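Section 3: Setting Up Your Closteo and Growing Your First Batch

Welcome to the fun part! By now you've unpacked the tower, checked the parts against the list in Section 2, and found a spot near an outlet. This section takes you from a bare tower to your first harvest of sprouts, which for most seeds means five days. Mung beans are a great place to start (they're fast, they're forgiving, and the crunch is fantastic).

Have ready: the tower, the water tank, the pump, one growing tray with its lid, 50 grams of whole mung beans, two wide shallow dishes and a clean dish towel.

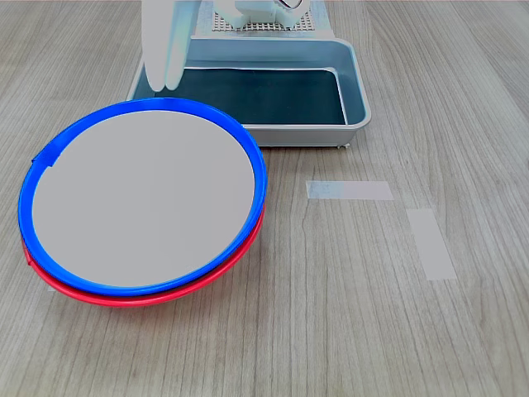 Erkport, June

The steps in this edition were rewritten by Giang Lý, who has been sprouting on a kitchen table for years and tested every one of them with the new pump. If you own an older Closteo with the gray pump, the only difference is the timer: press and hold where we say press.

3.1 Assembling the tower

1. Wash the tank, tray and lid in warm water with a drop of dish soap. Rinse well.
2. Set the tank on a flat surface with the fill line facing you.
3. Push the pump down onto the peg in the middle of the tank until it clicks. Run the cord through the slot in the back wall.
4. Slide the clear tube onto the pump outlet. It should cover both ridges.
5. Stand the column on the tank and feed the tube up through it.
6. Clip the sprinkler cap onto the top of the tube, holes down.

CAUTION: Keep the pump unplugged until the tank is full. Running it dry, even for a minute, can wear out the seal.

3.2 First fill and test run

1. Pour in 1,000 ml of cool tap water. It should come right up to the fill line.
2. Plug in the pump and press the timer button once. The green light comes on and you'll hear a soft hum.
3. Watch the cap. Water should drip evenly from all sides. If one side stays dry, turn the cap a little and press it down again.
4. Let the pump run its full 20 minutes, unplug it, and look under the tank for drips.
5. Dump the water. You're ready for seeds!

Note: A slight plastic smell on the test run is normal. Repeat the run with fresh water if it bothers you.

3.3 Sorting and soaking
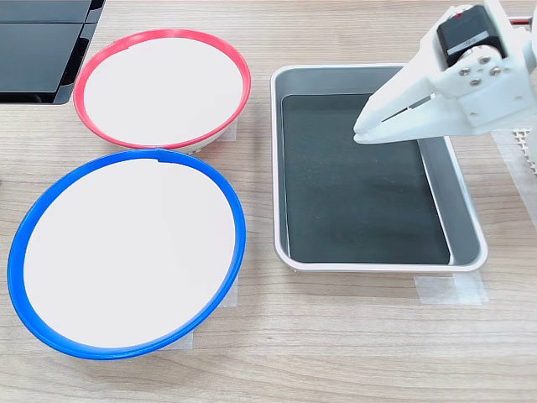 Buy seeds sold for sprouting or for eating, never seeds packaged for the garden, which may be treated. Pour your beans out a handful at a time and pull anything cracked, shriveled or suspiciously pebble-like. Two dishes make this go quickly, and it helps a lot if you can tell them apart without thinking: with one red rim and one blue rim, like the pair on the left side of the table, you can say "red for keepers, blue for rejects" and let a kid take over. Shallow is good for sorting, but soak in something deeper, since beans swell more than you'd believe.

1. Rinse the sorted beans in a strainer until the water runs clear.
2. Cover them with plenty of cool water and leave them overnight. If you start on Friday evening, they'll be ready for the tray with your Saturday coffee.
3. Drain and rinse again.

CAUTION: Don't soak longer than overnight. Waterlogged beans turn sour and won't sprout.

3.4 Loading the tray

1. Spread the soaked beans over the tray in a single layer. A few on top of each other is fine.
2. Set the tray on the column and put the lid on.
3. Refill the tank to the line, plug in, and press the timer button twice. The pump will now rinse on its own, morning and evening.
4. Drape the towel over the lid. Mung beans like the dark.

Change the tank water every day. You'll see little white tails on the second day, and I still run to look every single time!

Note for Đinh tray owners: the deeper Đinh tray fits the same column, but use it with its own lid. The standard lid sits too low and squashes the sprouts.

3.5 Harvest and cleanup
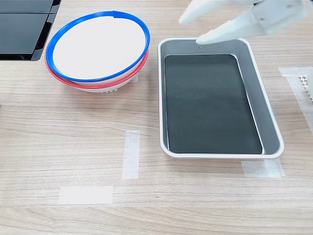

Harvest when the sprouts are as long as you like them. Tip them into cold water, swish gently, and skim off the loose green skins. Drain them very well before they go in the fridge, and eat them within a few days, cooked through if you're serving anyone who should avoid raw sprouts. Then wash up right away, while the roots still slide out of the tray holes easily. Let everything air-dry completely before you put it away. The sorting dishes can be nested to save shelf space, blue rim over red as on the table, but the tray and lid should be stored side by side so air can get between them.

Before the next batch, check the pump filter. Pull it straight out, rinse it under the tap, and push it back in with the mesh facing down. For lentils, radish and fenugreek, see the seed chart in Section 4.

Gulline Customer Care, Erkport | © Gulline. All rights reserved. | Back to top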